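Robot arm on the breakfast line, anyone else living with one? 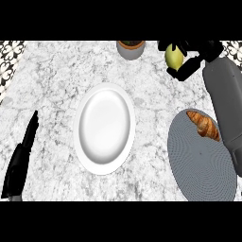

Lemon in the gripper, platter still empty.

prepgirl_xd
Posted May 12, 2024
So the hotel kitchen I work in (Drornstead, mornings) is getting an arm for plating, and the picture is from the simulation they passed around at the staff meeting. They say it does 239 plates a shift. I do fruit and pastry, so, um, that's me up there? Anyone been through this?

modthorpe_mike
We got ours in December. Two of us used to plate, now it's one of us plus the arm, and the other guy moved to receiving. He hates it. I kinda love it, my wrists quit hurting!

Lopes
Sorry but "moved to receiving" is how it starts. Ask about hours, in writing.

modthorpe_mike
Nobody lost hours at our place, Lopes.

Lopes
Yet.

wuvel_fan
Can it deal with a squashed croissant? Ours crushed pastry for 8 days straight and guess who swept up.

prepgirl_xd
No clue, the croissant's just sitting on the placemat in that one. Liam Inskip (our chef) wants me trained to run it, same pay. Hmm.

Lopes
Same pay for more work. I'd push back on that before you touch it.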